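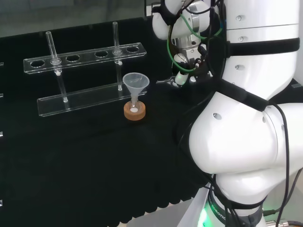 Clear racks, glass tubes and funnels: care and use on the home bench

Acrylic racks of the laboratory pattern have found their way into a good many homes. They hold seed samples, dye tests, bead stock, single-stem cuttings, pigment and spice. The material is stiff, light and easy to see through, and it is damaged by several things that are found under every kitchen sink. The notes that follow cover washing, surfaces, loading, filling and storage. They apply to two-tier racks with a holed top plate and a plain base plate, and mostly to the cheaper single-plate kind as well.

Identifying the plastic

Most clear racks sold for display are acrylic. Polystyrene is also used, mainly in moulded racks with thin walls. Acrylic gives a dull sound when tapped with a fingernail; polystyrene gives a sharper, tinny one. If in doubt, treat the rack as polystyrene, which is the more brittle of the two. Neither should go in a dishwasher.

Washing

Remove all tubes first. Rinse both plates under a slow tap to carry off grit. Wash by hand in lukewarm water with a few drops of washing-up liquid, using a soft cotton cloth or the bare hand. Do not use the green side of a sponge, cream cleaner, melamine foam or kitchen paper. Kitchen paper is mildly abrasive and leaves a haze that shows up under a side light after a few months.

Clean the holes with a cotton bud or a bottle brush with a plastic tip. A brush with a bare wire end will score the edge of the hole, and cracks start from such scores.

Do not use:
methylated spirit, surgical spirit or hand gel
acetone or nail varnish remover
window cleaner containing ammonia
white spirit
bleach at any strength above that given on the bottle for worktops

Alcohol does its harm slowly. It produces crazing, a net of fine internal cracks, which begins at drilled holes and at the ends of the support rods where the plastic is under load. Crazing can't be polished out.

Dry with a clean microfibre cloth, dabbing. Hard water spots come off with one part white vinegar to ten parts water, followed by a rinse.

Static and dust

Rubbing a dry rack with a dry cloth charges it, and dust then settles within the hour. A cloth wrung out in water with a trace of washing-up liquid leaves a film that reduces the charge. Antistatic sprays sold for record decks vary in what they contain; check the label for alcohol before buying.

Fine powders are worse than dust. Anyone decanting pigment or ground spice near a clear rack should wipe the rack over with the damp cloth beforehand and let it dry in the air.

Tightening the fittings

Racks with separate support rods are held together by screws or push fittings. Tighten by hand only. A fitting that needs a screwdriver to hold has usually lost its washer, and a nylon washer from an electrical shop will put it right. After washing, stand the rack on a flat tile and press each corner in turn. If it rocks, slacken all the fittings, press the top plate down level and nip them up again in opposite pairs.

The working surface

A dark cloth makes clear glass and clear plastic easier to see. On a white worktop, the edges of both disappear, and tubes get knocked. Matt black cotton or a cotton mix is the usual choice. Points to look for:

Weight. A light cloth rucks under the base plate. Medium-weight furnishing cotton of about 200 grams to the square metre lies flat without being difficult to wash.

Pile. Velvet and fleece shed into open tubes and grip the base plate so that it tips when pushed. A plain weave is better.

Hem. A cloth that hangs over the front of the table will be caught by a sleeve or a belt sooner or later. Hold it with two table clips, or fold the surplus underneath. Decorative edges are harmless provided that the hanging part is short.

Colour. Wash new black cloth separately until the rinse runs clear. Loose dye marks cork and any pale fittings permanently.

Iron the cloth before use. A crease under one end of a rack is enough to put tall tubes out of upright.

A dark board stood up behind the table has the same effect on the view from the front, and is worth the trouble where liquid levels have to be read. Painted hardboard will do. Fix it so that it can't fall forwards.

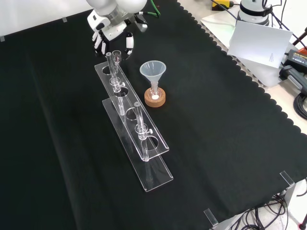
Setham Household and Bench Notes, No. 298

Loading the rack

Put the tallest tube in first and at the end of the row furthest from the working hand. Reaching across a tall tube to a short one is the commonest cause of breakage. Leave a vacant hole between tubes where the number of holes allows, so that each tube can be gripped without touching its neighbour.

Lower each tube with a slight turn. If it sticks, take it out and look for a chip at the hole or a label edge on the glass. Do not push. A tube forced into a tight hole can break at the point where it is held, and the hand is directly above it.

Collars

A tube narrower than its hole will lean, and a tube with nothing under it will drop through. A clear clamp collar with a thumbscrew deals with both. The collar is put on the tube and comes to rest on the top plate or a little above it, depending on the height wanted. A white plastic thumbscrew is kinder to glass than a metal one.

To fit a collar, lay the tube on the folded cloth, slide the collar to the required position and turn the thumbscrew until it just touches. Add a quarter turn. Stand the tube up and try the collar with a fingertip. If it slips, add a further eighth. Glass under a point load gives no warning, and more turning is never the cure for a collar of the wrong size.

Where the collar is a little too large, a strip cut from a silicone baking sheet makes a good liner. Rubber bands perish and stick to the glass. Adhesive tape leaves gum, which then tempts the user to reach for spirit.

Set all the collars in one row with the screws facing the same way, preferably to the front.

Funnels

A translucent plastic funnel is suitable for most dry goods and for cold liquids. With dry goods the stem should be as wide as the vessel's neck will take. Granulated sugar and most small seed will run through a stem of moderate width, but ground spices bridge and stop. Tapping the cone with a pencil restarts the flow. Poking down the stem with a skewer compacts the powder and scratches the plastic.

With liquids, the opposite trouble arises. A stem that fits the neck closely seals it, air can't escape, and the liquid stands in the cone and then rises suddenly. Lift the funnel slightly as you pour, or lay a short piece of cotton string beside the stem to leave an air path.

A wide funnel in a small vessel is top-heavy. The weight of the filled cone is carried well above the neck, and the whole will go over at a touch unless the vessel is held. Fill in small amounts and keep the cone less than a third full.

Cork rings

A cork ring holds a small or round-bottomed glass vessel upright, grips it lightly and does not slide on cloth. Choose a ring in which the vessel settles below its widest point. If it perches on the rim of the cork, go up a size.

Cork should be brushed, not soaked. Food colouring and oil go straight in. For stained rings, rub with fine glasspaper, outdoors or over newspaper, well away from open tubes. A ring that has become glazed and slippery responds to the same treatment. Discard any ring that crumbles at the inner edge.

Place the ring beside the rack, on the side of the pouring hand, with room enough for a jug to be tipped without passing over the tubes.

Storage

Store racks unloaded and upright. Stacked racks scratch each other, so put a sheet of plain paper or an old cotton napkin between them. Keep them away from radiators, boiler cupboards and south-facing sills. Acrylic softens at a fairly low heat, and a top plate left loaded in a hot place takes up a permanent sag.

Tubes are best laid flat in a drawer lined with corrugated card. Remove the collars for long storage and keep them in a screw-top jar with the thumbscrews in place. Funnels may be nested once they are fully dry. If two have jammed, stand the inner one full of cold water and the outer one in warm.

Breakages

Do not sweep broken glass off a black cloth with the hand. Lift out the large pieces with tongs, gather the cloth by its corners and shake it over an open newspaper outside. Go over the weave with the sticky side of parcel tape before washing. Inspect the rack hole by hole against a lamp and run a cotton bud around each one; a snag in the cotton shows where a splinter is lodged.

Correction to page 1074: the vinegar dilution given there for cork is wrong. Vinegar should not be used on cork at all.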